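Silenix MG-9 flexible grout for mosaic: long-term review

Reviewed by Sreekumar Chacko
Jul 29, 2025

The MG-9 is a cement-based, polymer-modified grout sold for joints from 1 to 4 mm. It comes as a grey-beige powder in a 5 kg bag and is mixed with water only. I have used it on three jobs: a kitchen splashback, a shower wall and a small hall floor. The shower has been in daily use for 186 days, and most of what follows comes from that wall.

Mixing

The bag asks for 1.2 litres of water per 5 kg. I weighed the water for each batch. At the stated ratio the mix is stiff for the first two minutes and loosens after the rest period, which the instructions give as five minutes. Do not add water before the rest. I did so with the first batch on the splashback and it dried a visible shade lighter than the remainder.

A paddle on a slow drill gave a smooth mix with no lumps. Hand mixing with a margin trowel left small dry pockets that took a second round of stirring to break up. For batches under 1 kg the trowel is still the more practical choice, as the paddle throws too much of the material up the sides of the bucket.

Working time

Silenix states 40 minutes at 20 degrees. In a bathroom at 24 degrees I had 31 minutes before the mix began to drag under the float. This is short for mosaic, where the length of joint per square metre is several times that of a large-format tile. One person should mix no more than 1.5 kg at a time on a vertical surface. Frimpong's fine-joint product, which I used before this, stayed workable for longer but slumped in wall joints above 3 mm. The MG-9 did not slump in any joint I filled.

Coverage

The coverage table on the bag is set out for 100 mm tiles and is of no use for mosaic. Silenix publishes a separate calculator on its website. I entered tile length, width, thickness and joint width, and the result was low by one bag on the shower wall. Part of that was waste from small batches. Buyers should allow a spare bag and check that all bags carry the same batch number.

Colour

I used Sand 2. The wet colour is much darker than the cured colour, and the final shade does not settle until the third day. On a mixed tile with a strong figure, a mid-tone grout is the safest option. White draws every course as a grid, and charcoal makes pale pieces look detached from each other. A joint slightly darker than the lightest tile keeps the bond pattern legible without dominating it.

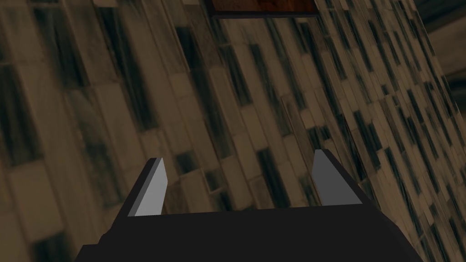
Staggered mosaic in cream, tan and dark-streaked pieces, with joints a little darker than the palest tiles.

Two bags from different batches were compared as cured samples on a board. The difference was slight but could be seen in daylight. Across an inside corner it would pass. In the middle of a wall it would not.

Cleaning off

The first wash should start 15 to 20 minutes after filling, with a damp sponge well wrung out. The product leaves a moderate haze. On glazed tile it came away with a dry cloth the next morning. On unsealed stone it needed a mild acid-free remover, and I would seal the stone first on any future job. The Wukano sponge float has a dense face that does not dig into narrow joints, and it worked better with this grout than the cheap open-cell sponges I started with.

Performance in use

There are no cracks in the field of the shower wall. One hairline crack opened at the junction with the tray, where I had filled with grout in place of silicone. That is my error and not a fault in the product. Water still beads on most of the surface. The area directly below the shower head has lost this effect and darkens when wet, returning to its normal shade within an hour.

The hall floor, in a house at Zultusness, has taken grit and wet boots with no loss of material from the joints. It has greyed along the main line of travel. A pH-neutral cleaner and a nylon brush lifted most of it.

Good points
Holds well in vertical joints
Smooth face after one pass of the sponge
Low shrinkage

Bad points
Short working time in a warm room
Printed coverage table does not include mosaic
Shade varies between batches

Rating: 4 out of 5. Recommended for walls. For a large floor I would choose something with a longer open time.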